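Ticket: Equipment requests / Bench 2
Subject: Spares and second cell, what do we order before the quote runs out
Status: Open, waiting on purchasing
Priority: was Low, now Medium
Opened by: bench team, Sikthorpe
Logged: July 16, 2026

Original request

Need a decision on the spend for the two-arm cell. Hnatiuk quote lapses at the end of the month and they won't hold the price past that. Three things on it: finger sets, wrist camera cables, and a whole second cell. Can't afford all three out of this year's pot unless the second cell moves to next year. Sending this as a ticket because the email thread has got too long and half of it is about parking.

What's going wrong at the moment:

- long packs (spaghetti) slide on pick if the fingers land off centre
- short pasta bags fine mostly, the bag shifts in the grip but comes up
- left wrist camera drops out, comes back if you reseat the plug
- two stops last week with a rail fault, cleared on restart, no idea why

What I'm asking for: yes or no on each line, and which budget code.

Update 1, bench

Purchasing asked for a breakdown so here goes. Figures are in pounds, before VAT.

Finger set, soft pads, pair: 70
Wrist camera cable, long version: 11 each
Rail service kit: 207
Gripper, complete, spare: 427

Second cell is priced separately and I'm not putting it in here, it's in the attachment on the Hnatiuk portal. Login is the shared one.

Delivery on the pads is quick, they're a stock item. The gripper isn't. Last one we ordered in March took so long we'd forgotten what it was for.

Update 2, purchasing

Can you confirm whether the grip problem is the fingers or the packs? We don't want to buy pads and then be told it was the film all along. Also is the rail kit a repair or planned servicing, they come out of different codes.

Update 3, bench

Fair question. Did a run this morning with the mixed stock to see. Long packs and short bags together, some put up on the shelf, the rest in a heap for sorting.
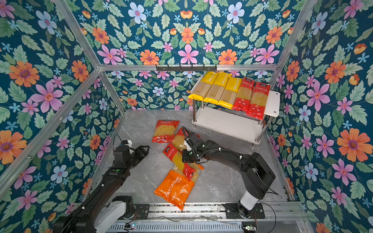 So on the fingers. Slip is worst on long packs when they lie at an angle, which they do, it's a heap. Tried slowing the close and it helped a bit. Tried more force, didn't like it, don't want to burst anything. Swapped in the one pair of soft pads we've got left from the trial and the slip went away for the rest of the run. That's one morning on one arm so don't carve it in stone, but I'd say fingers first and film second.

Short bags: no real difference hard pads or soft. They're lumpy, they give you something to hold.

Rail kit: call it a repair. Two faults in a week isn't servicing.

Cable: reseated again at lunch, dropped again after. I'd stop messing with it and replace it. One for the left wrist and one to go in the drawer.

Update 4, purchasing

OK. Pads and cables can go through on consumables, don't need sign-off at that level. Rail kit on repairs. The spare gripper we'd like a case for, it's the single biggest line and nothing in the ticket says a gripper has broken.

Update 5, bench

Nothing has broken, correct. The case is lead time. If one goes, the cell is down to one arm until the new one arrives and then we're paying for floor space and a Timley licence with half the work coming out of it. The licence is per cell and not per arm, they were quite clear on that when we asked for a discount.

Could do it cheaper: Citamska do an exchange scheme, you pay a deposit and they send a reconditioned one when you send the dead one back. Haven't used it. Don't know if they'd take ours, need the mounting pattern checked first. I'll ask.

On the second cell, my view for what it's worth, leave it till next year. Reasons:

1. We havent got the first one steady yet
2. Power in that corner wants looking at before anything else gets plugged in
3. Would rather buy it with the soft pads specced from the start than swap them after
4. Hnatiuk will quote again, they always do

If we do go ahead with it later, please put these on the order and not as extras afterwards: soft pads both arms, long wrist cables, spare fuses, a spare hook rail for the back wall, a second shelf. Last time the extras cost us a separate delivery charge each and it was silly money.

Update 6, purchasing

Agreed to park the second cell. Will put a line in the draft plan for next year so it isn't lost. Can you send floor dimensions including room to get round the back? Facilities want them before they'll pencil it in.

Update 7, bench

Floor size to follow, tape measure has walked off.

Citamska came back. They will take our type of gripper if the serial plate is still readable. Ours are, checked both. Deposit is refundable, turnaround is "normally within the week" which I'd take with a pinch of salt. Suggest we try that instead of buying the spare outright and look at it again if they let us down.

So the order as it stands:

- soft pads, two pairs (one per arm)
- long wrist cable, two
- rail service kit, one
- spare gripper: take off, use exchange scheme
- second cell: moved to next year's plan

Pads and cables can go today if someone presses the button. Please ask Hnatiuk to send the kit and the pads in one box.

Update 8, purchasing

Pads and cables ordered. Rail kit waiting on a code, repairs has been renumbered and the old one bounces. Exchange scheme needs a supplier form for Citamska, sent to you, needs the bank page filling in by them and not by you.

Update 9, bench

Form forwarded. Keep this open till the kit's fitted and I've done a full day on the new pads both sides. Left cable still dropping out in the meantime, reseating it as needed.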